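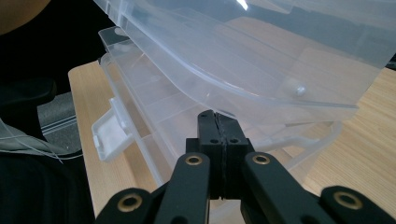
Flelia writes that she keeps her beads and buttons in two of these and wants only to know if the latches can be bought separately. They can, please see the end of this page.

Hudwood Clear Storage Boxes

The Hudwood range is made for small things which are easily lost in a drawer: screws, threads, hooks, craft parts. The plastic is clear, so you find the right box without opening all of them. The organiser box has dividers inside and closes with a white latch. The deep box has no dividers and is better for bigger items, such as balls of wool or rolls of tape.

Organiser box, model Harik
Maximum load: 7 kg
Latch: white, opaque plastic
Use: sorting of small parts

Deep box, model Amarasinghe
Maximum load: 7 kg
Use: general storage

Care
Wash by hand with warm water and a little soap. Please do not use the rough side of the sponge, it leaves fine scratches and the plastic becomes cloudy with time. Not suitable for the dishwasher or for water above 70 degrees. Dry the inside corners well before you put paper or metal parts back.

Ordering
Both models are sold singly. For schools and workshops we make a separate price from 200 pieces, please write to us before ordering. We have 1,705 organiser boxes in stock on Feb 13, 2026. The next delivery of the deep box is expected in March.

Spare parts
Latches for the Harik are sold in pairs. Dividers are not available as a spare part at the moment.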